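Home | Units | Handouts | Contact
Hema Chacko, May

Room 607: Sorting Small Supplies

1. Before class, spread the brown mat on the white table. Its colour makes pale items easy to find.

2. Put the cylinders lying down in the slatted rack, light blue beside pink in the top row. The small white box stays open on the mat, near the centre.

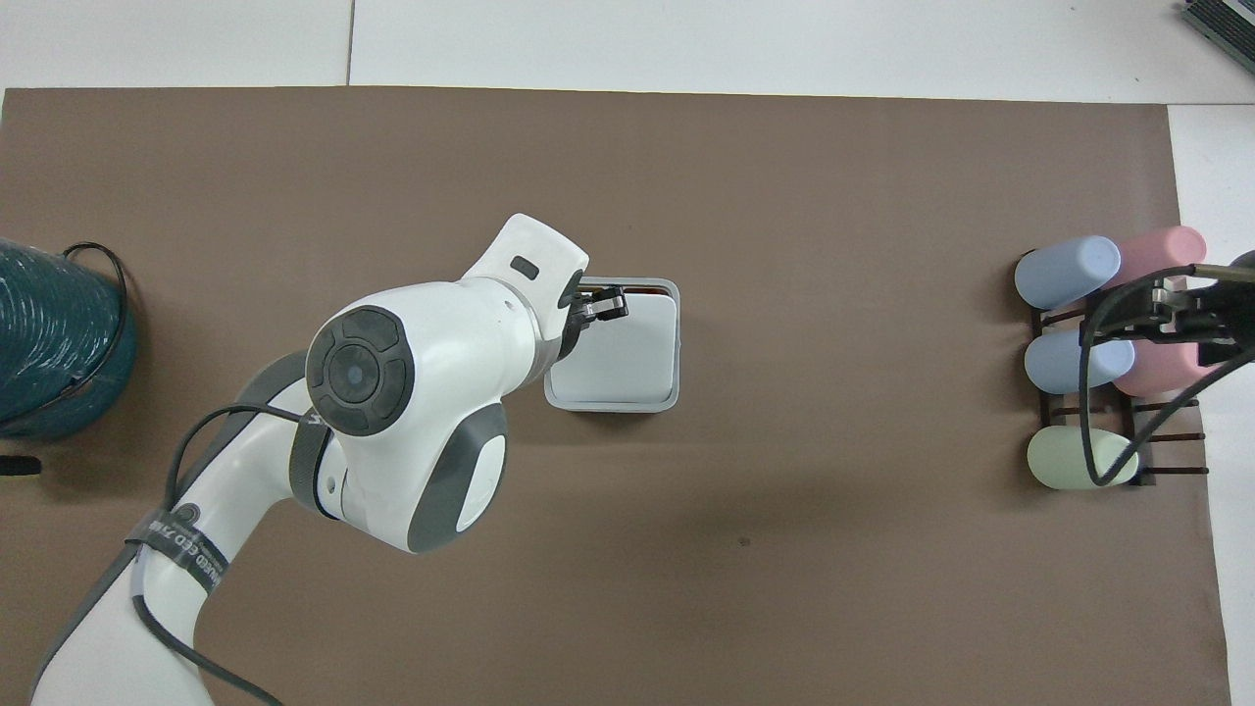

3. Write in your notebook where each item belongs. Hand in 200 words to Mr Krishnan.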